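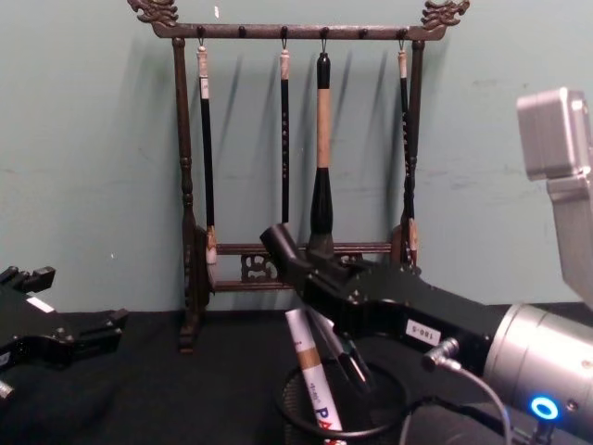 Is the "20 cats of Vadumley" list real?

I keep running into the same page about wild cats in the Vadumley hills. It says 20 kinds live there, including black leopards and something it calls the Wandach lynx. I've hiked there every March for years and have seen bobcat tracks, period. Does anyone have a source that isn't a copy of a copy?

2 answers

Answer 1 – accepted

I doubt it. The oldest version I could find is on Vemis, dated 2000, and it gives no survey, no museum record, nothing. Later pages lift it word for word, including the typo in "whiskres". Bobcat and mountain lion I would believe. "Wandach lynx" looks like a local nickname for a bobcat with a thick winter coat – they can look a lot bigger than they are. As for black leopards, those belong to Africa and Asia, so unless one got out of somebody's pen I'd want a body or a clear photo. 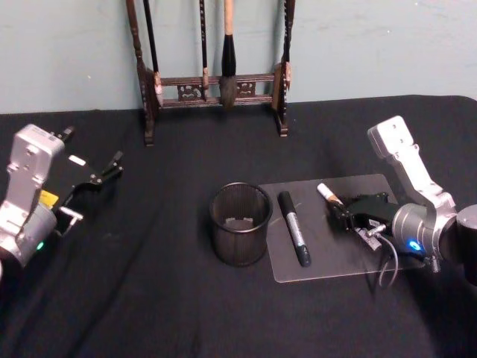 Answer 2

My uncle saw a black one by the Woo bridge, bigger than a Lab, so don't be so sure. He was 2 or 3 hundred yards off but he knows cats.

Comment from the person who asked: At that distance, at dusk, I couldn't tell a house cat from a fox. Did he measure it against anything? A fence post would do.

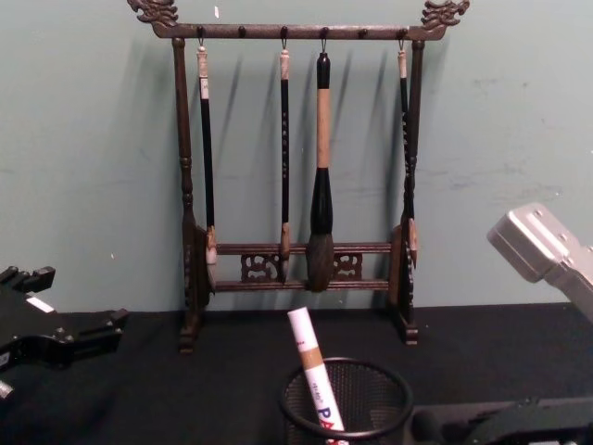

Brush rack, front view

Last edited January 18, 2018. Still looking for any survey older than the Vemis page.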